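[cloth-handling] Re: Open day at Otetberg, worth the trip?

From: list member, Brumanholm workshop
To: cloth-handling list
Time: 21:40

Hello all,

I promised to write when I am back from Otetberg, and it took me longer than I wanted. First I quote the message which started it, so that the people who joined the list after April can follow.

> Has anyone on the list already been at one of the open days at Otetberg?
> We are a small laundry service, we wash mainly for care homes and two
> swimming halls, and we fold everything by hand. I would go if they show
> the real thing. I would not go for a film and a buffet. My questions are:
>
> 1. Do they handle a towel which lies in a heap, or only one which
> somebody has put flat on the table before?
> 2. How long does one piece take, from heap to folded?
> 3. Can visitors bring their own cloths?
> 4. Is it possible to speak with the people who program it, or only with
> the sales side?
>
> It is four hours by train for us, so I would be thankful for an
> answer with details. Please also say if it was bad.

I try to answer in the order of the questions, but some things before.

The open day is in the old dye hall behind the main building in Otetberg. The signs at the station still send you to the front gate, and the front gate is closed on open days. You must walk along the canal side and go in by the loading door. I lost twenty minutes with this and missed the welcome talk. A colleague from Plavard, who was there from the beginning, told me I did not miss much.

There were three stations. One was for stacking boxes, one for sorting small parts, and one for cloth. At the first two there was a rope, and you stood behind it. At the cloth station you could stand directly at the side of the table, with only a low plastic wall between, and there was a screen on a stand which showed the picture from the small camera at the wrist. I stayed at this station for nearly 60 minutes, and I think the other visitors began to believe that I worked there.

To question 1. Yes, they start from a heap. The operator takes the cloth, drops it on the table from the height of the shoulder and steps back. He does not arrange it afterwards. I watched for this especially, as I have seen demonstrations in other places where the hand of the operator "by accident" pulls a corner out. Later a visitor was allowed to do the dropping, and the robot worked in the same way as before, with the same good and bad moments.

What I found most interesting was the view on the screen when the gripper goes down to a rumpled towel. From the side of the table you believe the robot has a wonderful overview. From the wrist it is a different matter. The closer the gripper comes, the less cloth there is to see, and the more you see of the gripper itself.

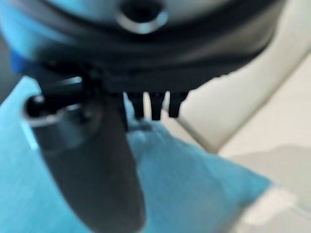
The programmer explained to me that they therefore make the decision earlier. A second camera hangs above the table, and from this one they choose the place to grip. The wrist camera is used on the last part of the way, mainly to correct the height and to check if there is a fold between the fingers. In the last moment before closing, they trust the force in the fingers more than any picture. He said they had spent most of the winter on this last moment, and I believe him. When it went wrong in front of us, it was nearly always there: the fingers closed and took either nothing or two layers together.

Two layers is the worse case. With nothing in the fingers, the robot notices and tries again. With two layers it lifts happily and continues, and only when it tries to spread the towel does it see that the shape is wrong. Then it puts everything down and begins from zero. In one case it began from zero four times with the same towel. The operator did not interrupt it, and I respected this very much. At a trade fair somebody would have pressed the button.

To question 2. I had a watch with me, but I must warn that I am not a scientist. The quickest towel took 35 seconds from the heap to the folded square. The slow ones took several minutes, and these are the ones you need to think about if you plan a working day. On the wall they had a board with the results since the station was built, and the number of attempts on it was 3214 when I came in. The board also counts attempts that failed, which I was glad to see. I did not write down the share of good ones, and I do not want to give you a number from memory. Perhaps somebody from Plavard has it in the notes?

For comparison, our people at Brumanholm fold a hand towel in a few seconds while they talk about something else. So if the only thing you look for is speed, you can save the train ticket. If you have a night shift which you can't fill, or a back room where it does not matter if the pile is ready at two or at five in the morning, then the calculation is different and I would look at it seriously.

To question 3. Yes, you may bring your own pieces, but you have to say it when you register, and I did not know this. They made an exception for me at the end of the day. I had 11 pieces in my bag, all from our normal wash. My experience with them:

Hand towels, terry, medium weight: good. These are near to what they train with.

Bath towels: good when dropped, but the arms are too short to spread the big size completely, and the last fold was crooked. A person must pull it straight.

Dish towels, thin cotton: difficult. The fingers scratch over the table and the cloth slides away in front of them. They know this problem and they want to try another table cover.

One fitted sheet: I only brought it because I was curious. They laughed and said please not today.

If your work is mainly for swimming halls, then you have a lot of terry, and you are in a better position than we are. For the care homes I would be more careful. Think of the bibs with the closing tapes, and the night shirts. I asked about clothes with buttons, and the answer was a polite silence.

To question 4. The people at the cloth station were the people who program it. The sales side was in another room with the coffee. The fingers themselves are not made in Otetberg. They get the tips from Dreßler, and when one is worn, they change it in a few minutes. I asked how often this is necessary and was told that it depends strongly on the cloth. This is probably true, but it does not help much when one wants to write an offer. I would push on this point if you go.

Now what was not good, as you asked for it.

It was loud in the hall. The box station has a compressor, and at the cloth station you had to stand very close to the programmer to understand him. With my English, and his, we both repeated everything two times.

There was nothing on paper. No sheet with dimensions, no power supply data, no floor plan. They said it would be sent by mail after the visit. I received a thank you message and a link to a form in which I should rate the catering.

No prices. I asked three times in three different ways. In the end I got the answer that the cloth station is not a product yet. I wish they would write this in the invitation, because from the text I understood something else, and I think other visitors also. One couple beside me had come with the plan of their laundry room already drawn.

The lunch was fine. Bring a sweater, the hall is not heated near the loading door.

Would I go again? For me it was worth it, but my way is only one hour. For four hours by train I would first write to them and ask two things: if the cloth station will run the whole day (in the afternoon it was stopped for a while, for a calibration), and if they will reserve half an hour for your own towels. If they say yes to both, go. If they answer only with the brochure, wait for the next date in the autumn. The colleague from Plavard heard that they want to have a longer table and new arms by then, although I could not confirm this with anyone at the station.

A small request to the list. If somebody has tried to grip thin cotton from a hard table, with any kind of finger, please write what you put under it. We made a test at Brumanholm with an old wool blanket below the cloth. It helped our simple gripper quite well, but the blanket loses fibers and they end up on the dish towels, so we can't keep it. Foam was better for cleanness and worse for gripping. I did not yet try silicone mat.

Also, please do not send me the big video files directly. My mailbox at the workshop is small and the last one blocked it until the next morning. A link is enough.

With friendly greetings from Brumanholm

--
cloth-handling mailing list
To leave the list, send an empty message with the subject "unsubscribe"
Please shorten quoted text when you reply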